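What the plate job taught me about robots at work

November 28, 2025
Posted by Etenesh Berhe

I've been meaning to write this one for ages, and then last week Gadisa rang me up about something else entirely and we ended up talking about the robots for an hour and a half, so I suppose now's the time.

For anyone new round here: I work at Flolon, which makes breakfasts and packed lunches for offices and a couple of hospitals. I've done tray assembly, I've done ovens, I've done the dreaded wrapping room (never again, my poor ears), and for the past few years I've run the plating line on the early shift. Plating means a bread, a bun, a bit of fruit if you're lucky, all put on the right plate in the right place and sent along. On a big morning we put out 3000 of them. It's as thrilling as it sounds.

In January the firm brought in the first pair of robot arms, with hands on the ends, proper ones with fingers. Vaughan Maihi, who manages the site, stood on a crate in the canteen and told us they were there to help. You can imagine how that went down. Henok asked whether they'd be helping with the washing up and got a big laugh, and then everyone went quiet, because we all had the same question and none of us fancied being the one to ask it.

So let me say where I've ended up, and you can shout at me in the comments. I think the robots are fine. I think how we were told about them was rotten. And I think the people who write about this stuff in the papers are mostly looking in the wrong place.

They always want to know how many jobs have gone. Fair enough, I want to know that too! We had 191 people on site when the arms came and we're down 12 now, all through leavers who weren't replaced. Vaughan says that doesn't count as cuts. Well, ask whoever's covering the gaps. If three people leave and two robots turn up, there's still a person's worth of mopping and fetching and answering the phone that the robots don't do, and it lands on somebody's shoulders.

But the thing I notice most, day to day, is how the work feels. I used to have my hands on the bread all morning. You get to know it. A plait that's been in a touch too long sits differently in your hand from one that's just right, and you learn to pick it up from underneath so the twist stays tidy. I never thought of that as a skill. Nobody ever paid me as if it was one, that's for sure. Then I spent weeks with the set-up team from Gestano, trying to explain how I pick up a loaf, and I couldn't do it. I kept saying "well, you just sort of get hold of it" while this very patient lad typed things. He'd ask how hard I squeezed. How hard do I squeeze! I went home and practised on a bath sponge.

It changed my mind about a few things, that did. For one, I stopped calling it unskilled work, and I'd like the firm to stop as well. You can't spend that sort of money trying to copy what my hands do and then tell me at pay review that anybody could do it. I said as much to Vaughan and he went a bit pink and said he'd take it away and think about it. (Still thinking, by the sound of it.)

The practice table is where I spend a lot of my time now. It's a white table with a few bits on it, a mug, a plate, some bread, a bun, and the arms have a go at handling them while I watch and make notes. Some mornings it's lovely and some mornings I could throw the lot in the canal. My back's better, I'll give it that. I used to come home bent like a coat hanger, and now I can get down on the floor with my grandson and even get up again without help. Anyone who tells you all this automation is pure evil hasn't stood at a plating line since four in the morning.

What I miss is the talking. When there were six of us along the line we chatted the whole shift, weddings, football, whose boiler had packed in. Bereket Assefa taught me to count in Tigrinya over a tray of rolls. Now I'm at one end with my notes and he's through the wall on dispatch, and we wave. It's a small thing and it'll never turn up on a spreadsheet, but I'd put it near the top of my list if anyone from Demissie or Trillico (they're both looking at getting arms in, so I hear) wants a word of advice from an old hand. Keep people near each other. Give them a proper break at the same time, even if the machines would let you stagger it.

And ask them first. That's my main one. Gadisa's place had a meeting before anything was ordered, with the line staff picking which jobs they'd be glad to see the back of. They chose the heavy lifting and the freezer runs. We'd have chosen exactly the same, and I'd have kept my bread – or at least some of it.

I'm down for another stretch at the practice table after the holidays, with a pay grade that has a new name and the same number next to it. I've put in a letter about that. Henok's checked the spelling.

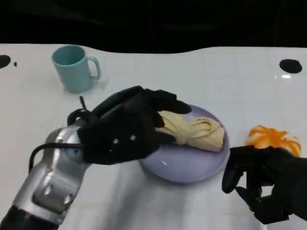
The practice table, with the left hand on the plaited loaf.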